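3.2 Household materials and sorting behaviour

The interviews were carried out in Malabanan between May and the end of the dry season, with 78 households which had agreed to keep a sorting diary. Each household received two bins and a printed sheet in the local language. We did not give any training beyond this sheet, as we wanted to see which objects people find difficult when they decide alone. In total the diaries contain 245 entries where the writer was not sure about the right bin.
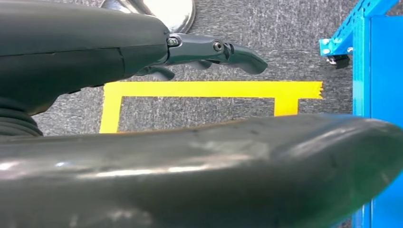 Uncertainty was not spread equally between materials. Paper and glass gave few problems, and food waste almost none. Most of the doubtful entries concern objects made of more than one material, or objects whose material the person could not name. A dark grey part with a matt surface, joined to metal segments by small hex-socket screws, as in the view before this paragraph, would fall in both groups: the metal is easy to recognise, but the body around it is not. In such cases many respondents wrote that they looked for the heaviest part and followed it. Others kept the object at home for the next collection - one family kept a broken fan for 25 days.

The second difficulty was plastic. The sheet from Temus, the company which collects the bins, speaks only of "clean plastic", and respondents understood this word in different ways. Some washed everything. Some believed that only clear plastic is clean, and put coloured bottles with the general waste. Cherry Mae Ambrosio, who coded the diaries, found this reading in 11 households, all of them in the streets near the market. We think that the older Fillow leaflet, which showed a clear bottle on its cover, may have had an influence, but our data cannot confirm it. 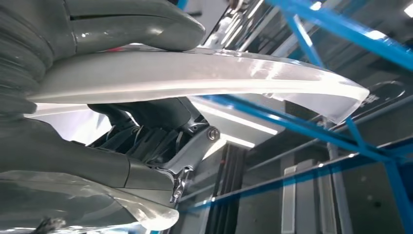
Figure 4. Transparent plastic piece, long and curved, with a pointed end.

Shape also played a role, though a smaller one. Respondents were more confident with bottles and boxes than with loose pieces which no longer looked like a product. For loose pieces the diary often gives only a short note such as "from something" or "hard plastic", and the choice of bin changes from one week to the next in the same home. The coding scheme for these entries is given in the appendix.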